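形状嵌入任务的仿真示教数据,采多少条合适?
Prurkonach 论坛 » 仿真与数据采集

楼主 stundolel_dev
发表于 2018年7月13日
任务是把桌上的字母或图形块放进同形的孔里,脚本策略自动采集,场景随机生成。目前 600 条,训练后在没见过的摆放上成功率 29%。失败多数出在抓取后的对位,朝向差一点就卡在孔边。腕部和正面两个视角,顺序不分先后: 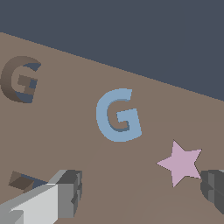
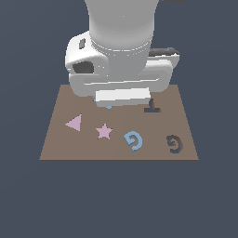

问题
1. 继续加量,还是先改采集分布?
2. 干扰块要不要保留?粉色的星形在两个视角里都有,那张正面图里能看到螺旋形的孔,对应的蓝色螺旋块也在桌面上。

2楼 Herath
先加量。600 条对这种接触任务太少,我这边同类任务超过 90% 是在数据翻了几倍之后。

3楼 allel_sim
不同意楼上。脚本策略的轨迹太干净,几乎没有偏差后纠正的片段,翻倍也只是重复。建议在接近孔位前给末端位姿加噪声,让脚本自己修回来,重采 500 条对比。

4楼 Herath
加噪声可以,但失败轨迹要过滤,否则策略会学到在孔边反复蹭。另外检查一下朝向采样,字母 G 没有旋转对称,五角星有,两类混在一起算角度误差没有意义。

5楼 stundolel_dev
回4楼:角度误差确实是混着算的,今晚拆开。过滤目前只看最终是否入孔,没看过程。

6楼 allel_sim
只看终态不够,加一个接触时长上限。干扰块保留,去掉以后指标会好看,换场景就掉。

7楼 stundolel_dev
收到。先按3楼的办法重采,总量不变,分形状出结果后再贴。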